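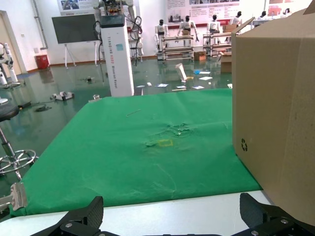
A tall cardboard box on one of the green-covered tables at the Ovow workroom in Devport.

DEVPORT, 2024-10-13 — Ovow is very happy to announce that its winter packing room in Devport will open its doors again this November, and that neighbors from Jenham and everywhere nearby are warmly invited to come and fill a box with us.

Those who joined us last season will remember how quickly the tables filled up, and what a pleasure it was to see almost 4000 boxes of blankets, books and kitchen things go out to households setting up a new home. This year we hope to do a little better still, and with 88 new packing places on the schedule we think there is a good chance of it!

The work itself is simple and rather pleasant. Each table is laid with a bright green cloth, so that small items are easy to spot and nothing gets scratched, and every packer starts with a brown cardboard box and a printed list. Heavy things go at the bottom, soft things go around the sides, and the flaps stay open until a second person has read through the list — a habit we picked up in our very first season and have never wanted to give up.

Our friends at Liu, the Jenham paper goods shop, are giving 200 rolls of tape and a good supply of tissue, for which we are more grateful than we can easily say. Once a box has been emptied at the other end, we ask families to fold it flat and put it out with their paper recycling.

Packing sessions last 3 hours, with a break for tea, and no experience is needed. Places can be reserved at the Ovow front desk in Devport or at the counter at Liu.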